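Foro Ornon > Juegos de mesa > Con peques

Tema: Loto de imágenes para 4 años, ¿tarjetas compradas o hechas en casa?

marusina_7
Publicado el 28 de junio de 2021

¡Hola a todos! Llevamos un mes con un loto de esos de tableros con muchas ilustraciones pequeñitas y en casa ha sido un éxito total (juega hasta mi suegra). El problema es que la mitad de las fichas han desaparecido, supongo que debajo de algún mueble, y ando dudando entre comprar otro, que vi uno de Baseo por 19 euros, o hacer tarjetas nosotros con ceras y cartulina. ¿Alguien lo ha hecho? ¿Aguantan?

tejonverde
Hazlas tú, sin dudarlo. Con cartulina gruesa, esquinas redondeadas y a correr. Las mías tienen dos inviernos y siguen vivas, un poco mordidas, eso sí.

Ghorbani
Yo voy a llevar la contraria. El loto funciona porque la ficha es IGUAL que el dibujo del tablero, y a los cuatro años eso les ayuda un montón. Si la tarjeta la pinta el niño, luego no hay quien la empareje y acaba en llanto. Lo digo por experiencia :(

pipa_y_lana
Pues en mi casa jugamos mezclando las dos cosas y va de maravilla, te dejo foto. 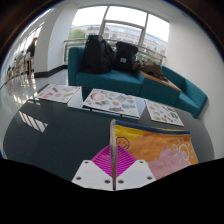 Los tableros los usamos para contar historias. Cada uno saca una tarjeta dibujada, la enseña, y tiene que buscar en las láminas tres cosas que vayan con ella, las que quiera, siempre que lo explique. Mi favorita es la de la carita sonriente sobre amarillo y naranja, con el sol blanco en espiral, porque da para muchísimo: desayunos, playa, cumpleaños... Una vez salió una historia sobre un sol que se iba a hacer la compra y nos duró toda la merienda. No hay que emparejar nada exacto, así que tampoco hay llantos.

Ghorbani
Vale, eso ya es otro juego y me gusta más. Pero para loto, loto, sigo diciendo que fichas impresas.

venimus_fan
¿Y la cera no mancha? Lo pregunto por la mesa, que las brillantes como la tuya, pipa, son bonitas pero se marca todo.

pipa_y_lana
¡Uf, la mesa! Se marca cada dedo, sí. De la cera no te sabría decir, yo le pasaría un paño al acabar y ya. Si te preocupa, mete las tarjetas en fundas transparentes, de las de cromos.

tejonverde
Las fundas, ni caso, resbalan muchísimo y a los pequeños les cuesta cogerlas. Yo les pongo forro adhesivo.

marusina_7
Me habéis convencido a medias, jaja. Voy a imprimir las fichas que faltan para el loto normal y aparte haremos unas cuantas tarjetas de ceras para lo de las historias, que mi hijo ya ha pedido una de un dinosaurio en pijama. ¿De qué tamaño las hacéis?

tejonverde
Más o menos como una baraja grande. En julio pongo la plantilla en el hilo de manualidades.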